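July, 4:40 in the afternoon

Second madder bath for the Hunasach blankets, and I want to get it all down before I go home, because the notes from the first one were three lines long and I've been cross with myself over them all week.

Yarn is the Kalau two-ply, the creamy one, from the cone with the torn label. 100 grams for this test, wound into small skeins and tied loosely in four places. Last time I tied them snugly, and there were little pale bracelets where the dye couldn't get in, which Abilio thought were charming and I did not. Washed in plain soap, rinsed until the water ran clear, then into the alum overnight with the lid on. I gave the skeins a squeeze this morning and they had that slightly sticky feel alum gives wool when it has taken.

For the madder I used the Sarmiento root, the coarse-chopped bag and not the powder. 150 grams, so half again the weight of the yarn. It sounds like a lot, and it is, but the first bath was equal weights and gave me a perfectly nice salmon when what the blankets want is a red. I poured off two quick soaks in warm water before starting the real one. Those first soaks carry a good deal of the yellow, and I kept them both in the big jars (marked, lids on, bottom of the fridge) in case Oğuzhan wants to try them on the gray fleece.
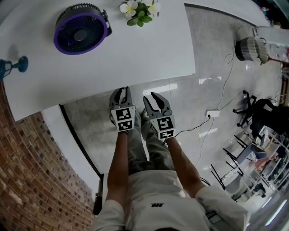

*At the white table, looking down.*

Heat was where I went wrong before, I'm fairly sure. I let the first bath wander up while I was on the phone to the mill in Pliltport, and by the time I came back it was steaming hard and the color had gone toward brick. So today I stood over it with the good thermometer and a mug of tea and did nothing else. It came up very slowly and I held it under 150 Fahrenheit for the first hour. Then, near the end, it jumped to 167 when I wasn't quick enough with the knob – I took the pot straight off the burner, and it was back down again in a few minutes. I can't see any harm from it in the wool, though I've put a knot of blue thread on the skein that was nearest the bottom so we can compare it later with its neighbors.

Water: half tap, half from the rain barrel. I know, I know, I should change one thing at a time. The tap here is hard and madder likes it that way, but there wasn't enough room in the pot to move the yarn around and I topped up with whatever was closest. Abilio, if you're reading this and tutting, you're quite right, and I'll do an all-tap bath next.

I also added a spoonful of wheat bran tied up in a scrap of muslin, which is how I was first taught. Some people swear it brightens the red. I've never done it side by side with a plain bath, so I can't say more than that I like the smell, which is a bit like porridge and a bit like a garden shed.
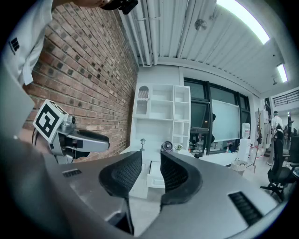
The reds need to be looked at in more than one light before we settle on a recipe, and I'd like us to be stricter about it than we were with the weld yellows. Wet wool always flatters itself, so no judging until it's bone dry. Please don't hold a skein up against the red brick wall and make up your mind there, either. Any madder looks pink next to brick, and I very nearly threw out a good sample that way in the spring. A sheet of plain white paper by the north window is better, and again at dusk under the lamp. Dry samples can go in the white cabinet with the drawers, each with its paper tag tied on and the pot number in pencil. Ink runs if there's any damp left in the yarn.

First impression, for what it's worth with everything still dripping: a deep, soft red, warmer than the old blanket we're trying to match, but far closer than the salmon. The two skeins from the top of the pot seem a touch lighter. I turned them every ten minutes or so at first and then got lazy in the last half hour, so that may be my doing.

If it dries down well, we need to think about the full order. It's 26 skeins, and the big copper pot won't take more than half of them without crowding. Oğuzhan would like to do it in two baths and mix the skeins row by row in the weaving so any difference disappears. I was brought up to dye everything for one cloth in one pot, but he has woven a great many more blankets than I have, and I'm coming round to it.

Still to do:

- Rinse tomorrow, cool water, no soap yet
- Save the spent root – there's a good peach left in it, maybe two
- Cut a short length from each skein for the light test, half covered with card
- Ask Sarmiento whether the next bag will be from the same harvest
- New muslin!

Left the pot on the back bench to cool with the yarn in it. Please don't lift the lid to peek, I've already done that twice for everyone.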